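Kitchen Tips: Teaching the Arms to Help at the Sink

If you have been putting off the dish lessons, I understand completely. A sink is a fussy place to teach anything. Steel shines, bowls slide around, and there is always a bottle in the way. But after a winter of guiding two arms through kitchen chores (we run the Skernel software at our place, though most of this will suit any setup) I have picked up a few habits that make the whole business a good deal more pleasant.

Start with one small job and stay on it. "Wash up" is far too big. "Lift the bowl out of the basin and set it on the counter" is plenty for a first evening. I like to do 20 good runs of one little job before I even think about the next, and I stop when my own hands get tired, because tired hands teach tired habits.

Go slower than feels natural, especially near the rim. If you are steering by remote, bring the gripper over the basin first, let it settle for a breath, and only then come down. The same goes when you are moving the arm by hand - hold it by the joint casing, well away from the fingers, and keep your sleeve off the cable.
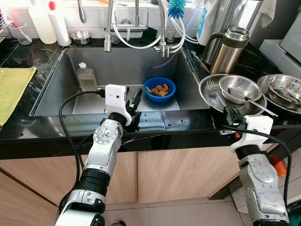 Give the cables some slack before you begin, too. Swing each arm as far as the job will ever ask it to go, and see that nothing pulls tight or snags on a faucet. Pull-down hoses are the worst for this, so I push mine toward the back before a lesson.

Leave a bit of everyday clutter out. I used to clear the counter down to bare stone, and the arms learned beautifully, right up until somebody left a cup by the sink. Now I shift things a few inches between runs. A bottle goes left, a plate goes right, the bowl turns a little.

Bowls are easiest pinched at the edge, one finger inside and one out. Forks and spoons want more patience. Lay them across a bowl at first, where the gripper can get under the handle, and save the ones lying flat on a plate for later.

Throw out the bad runs the same day, while you still remember which they were. A fumble you recovered from nicely is worth keeping - just mark it so you can find it again.

Last thing, wipe the grippers with a barely damp cloth and dry them well before you park the arms for the night.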